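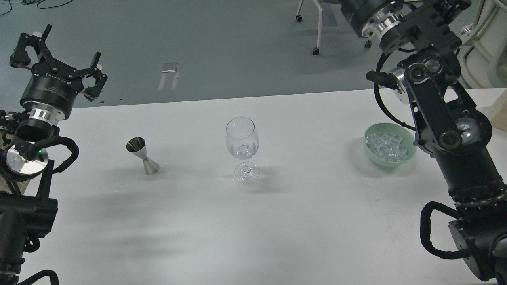 2. Materials and Method

Melt rate was compared for clear ice and cloudy tray ice, both made from Tasascombe tap water. Water for the clear batch was frozen from the top down in an insulated box, and the cloudy lower layer was sawn off. Cubes were stored in a chest freezer for 2 days before testing.

Each run used 10 cubes in a bowl at room temperature. Meltwater was poured off at fixed intervals and weighed on a Rernow bench scale. Cube mass was recorded at the start only. Runs in which the room door was opened were discarded and repeated.

2.1 Sources of error

Cube edges were cut by hand, so surface area varied within a batch. Water left clinging to the cubes was not weighed. Harish Chaturvedi repeated the January runs with a finer strainer; those values are used in Table 2.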